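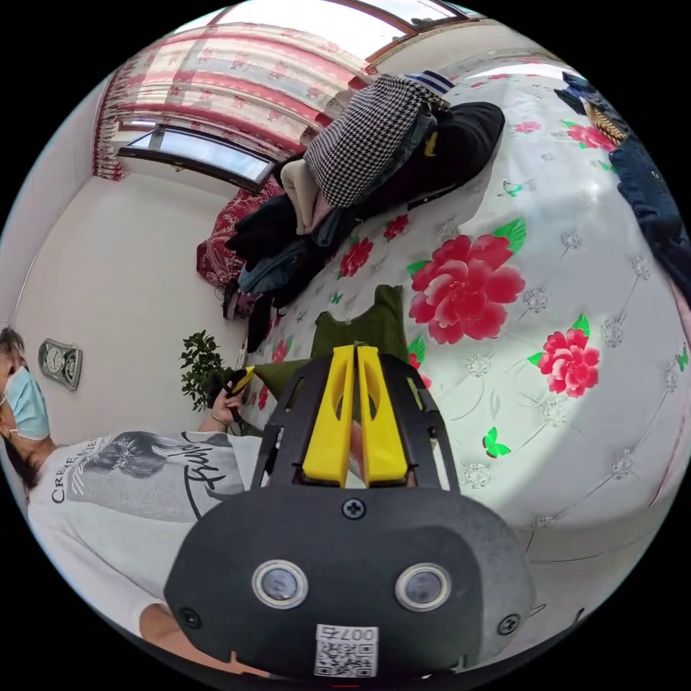 Moving from Brekstead to Derkham, what would you leave behind?

mossybank
We've finally got a date in August and I'm in a flap about the packing already. It's 251 miles door to door, two of us plus the dog, going from a three-bed semi to a two-bed flat on the second floor (no lift!). I've had a quote from Gerby Removals and it made my eyes water, so now I'm wondering how much of this stuff is worth taking at all. What did you get rid of before a long move, and did you miss any of it?

teapot_terror
Books. I got rid of 16 boxes and I've bought back maybe four of them second hand. The wardrobes went too, they were flat pack and they never go back together straight. Keep your good mattress though, whatever anyone tells you.

Harbourlad
Disagree about the books, sorry! I gave mine away when we left Brekstead and I still go looking for things that aren't there. Clothes are where you want to be ruthless. Tip the lot out on the bed, sort it in one evening, and if it hasn't been worn since last summer it goes.

mossybank
See I've tried the bed thing and I just end up with a heap and nowhere to sleep. By 11pm it's all back in the drawers.

quillandink
Do one drawer at a time then, works much better. And fold as you go, otherwise you're sorting it all again when you pack.

Harbourlad
One drawer at a time takes a month. You need to see it all together or you don't realise you own nine grey jumpers.

quillandink
Well I did it that way and it took me a week, so each to their own.

dunnock
Going back to the van, did Gerby split the quote for you? Ours had 200 quid on it for packing materials and they knocked it off when I asked. We used Cárdenas in the end, small outfit, came in roughly 600 cheaper and the lads were lovely, but they won't do pianos or anything over a certain weight. Ask about the stairs before you book anybody, second floor usually costs extra.

mossybank
No it's just one big number! I'll ring them in the morning. No piano, thank goodness, but there is a slate-topped sideboard that was my gran's and that's coming if I have to carry it myself.

teapot_terror
Measure the stairwell in Derkham before you say that. We had a sofa living in a hallway for five weeks.

dunnock
Seconded. Measure the turn on the landing as well, ours fitted the stairs fine and then wouldn't go round.

mossybank
Right, off to find the tape measure. Does anyone know what parking is like round the station end of Derkham for a big van?

Harbourlad
Dreadful after 8am. Get them there early and put your own car in the space the night before.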